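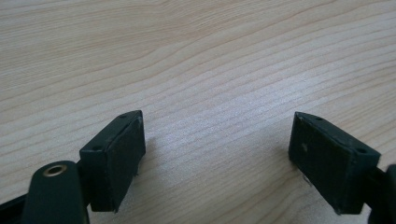 Tabletop, pale wood, grain running on the diagonal. Glare in the middle.

January 24, 2026
Drurkoncombe bench, tabletop finish

Sat down to write up the table and found that the last entry on it is one line from March: "top seems fine, revisit." Revisiting.

The question is still whether the finish is too shiny for close work. Hundham wants everything matte. Lepik likes a bit of life in the surface and will say so until somebody agrees. I had no opinion until I spent a morning with a lamp on it, and now I have one and it is cranky.

With light coming down on the middle, the grain there goes whitish and you lose a good part of it. Farther over to the right it is clear, with tight wavy lines. Same table, same coat as far as the log says, so I'm putting most of it down to lamp angle until proven otherwise. I would like it to be the lamp. The lamp is cheaper.

Things tried, in the order I thought of them, not the order I should have:

Lamp down to the lowest arm setting. Glare got smaller and meaner.
Lamp swung out to the left. Better, but then my own head is in the way.
Tracing paper taped over the shade. Best so far. Looks like a school project.

Wiped a test patch near the back corner with the Grinderside paste, 34 strokes with the gray pad, let it sit through lunch, buffed. Duller, yes. Also slightly blotchy, so it will need to be the whole top or nothing. The tin says 100 ml, and I doubt that gets us across. Order number for the last tin was 2084 if anyone wants to reorder before I get to it.

Swirls in the grain are nice, by the way. Long arcs on the far side, like a contour map of somewhere with no steep hills. I would be sorry to bury them under something flat and gray just to please Hundham.

To do:
second test patch, finer pad, fewer strokes
find the other shade (shelf over the sink? it was there before the move)
ask Lepik what the original coat was, and get it in writing this time
stop putting mugs on the test patch. This means me.

Paste lid does not close all the way. Bagged it.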